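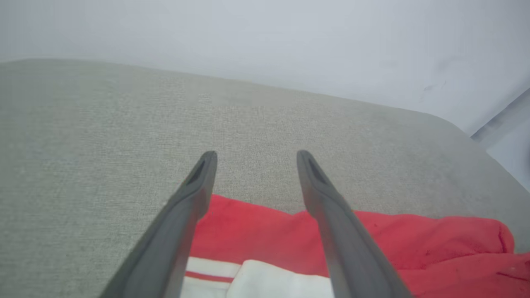

Jarlath Mac Giolla told me he would rather eat a bad sandwich he packed himself than a good one he had to stand in line for, and that pretty much set the tone for our whole talk.

I'd called to ask about Naltetti, the lunch newsletter he sends out to 2928 people (he checked while we were on the phone, and sounded a little alarmed). It started as an email to two coworkers at Celta, where he used to do payroll and eat at his desk.

"They kept asking what smelled so good," he said. "It was lentils. It was always lentils!"

These days he works from home, so I wondered why he still bothers packing anything. He laughed at me. "If I don't pack it, I stand at the fridge at 2 and eat cheese. I pack it the night before and I put it on the shelf like I'm going somewhere."

I tried this for a week in November and I have to say I loved it, apart from the day I forgot the dressing and ate dry cabbage out of pure stubbornness – he says to keep a spare jar at the back, so now I do.

We got onto money, because readers always ask. His lunches cost him almost 80 dollars a month, and he doesn't think that's especially low. "I buy the nice olives. I'm not giving up the olives." The olives come from Mac Suibhne, a little grocery near his place that sells them out of a tub, and he'll walk over there in the rain for them.

What about people who get bored by the third day? He went quiet for a bit. "I get bored too," he said. "I change the crunchy thing. Same rice, same beans, then it's radishes or toasted seeds or whatever's in the bag."

He has turned down a cookbook, by the way. Sotico, a small press, asked him twice, and he said no both times – he can't stand measuring. I pushed him on it and he changed the subject to soup, which he thinks is a terrible packed lunch and will argue about for as long as you let him. I let him go for a good ten minutes. I'm still bringing soup tomorrow.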